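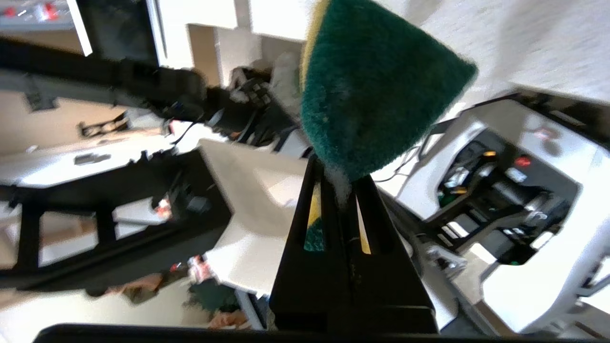 Cilness House, shared kitchen meeting
April 2025, 6 p.m.
Present: Debashish Mondal (chair), Mahtab Soltani (minutes), residents of units 1 to 4
Apologies: unit 6

1. Minutes of the January meeting
Agreed without changes.

2. Sponges and cloths
Mahtab has been buying the two-sided sponges, green scouring side and yellow foam, and said they are getting used for everything. Unit 3 asked for separate ones for dishes and for surfaces. Agreed. Dish sponges stay at the sink. Surface sponges go in the tub underneath, with one corner snipped off so people can tell them apart. Any sponge that is shedding or picking up lint gets thrown out, and whoever throws it out puts out a new one.

Debashish asked that the green side not be used on the nonstick pans. Two have been scratched since January. Unit 2 will replace the smaller one.
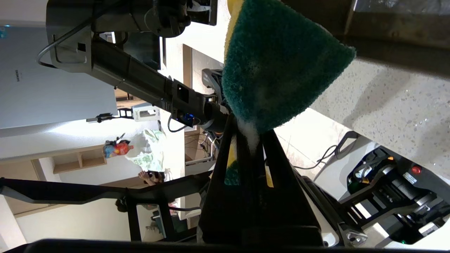

3. Counters
The speckled stone counter does not need scouring. Foam side only, with dish soap and warm water, then dry it with a towel. No vinegar or bathroom spray. Unit 1 said crumbs and grease are hard to see against the speckles and asked for better light under the cabinets. Debashish will get a price from Grullico.

4. White cabinets and trays
Fronts to be wiped on Saturdays by whoever is on the rota. Unit 4 offered to do the high ones this month. Serving trays are to be washed and dried before they are put away, including the rims.

5. Supplies money
Balance is $300. Mahtab will order sponges, dish soap and trash bags from Zaki. Unit 2 would like unscented soap. Mahtab will see if they carry it.

6. Other business
The pantry door code stays the same for now. Unit 3 is missing a blue lidded bowl and would like it back.
The drain was slow again last week. Debashish to call Flestis if it has not cleared by Monday.

Next meeting to be set by email. Closed at 6:50 p.m.
M. Soltani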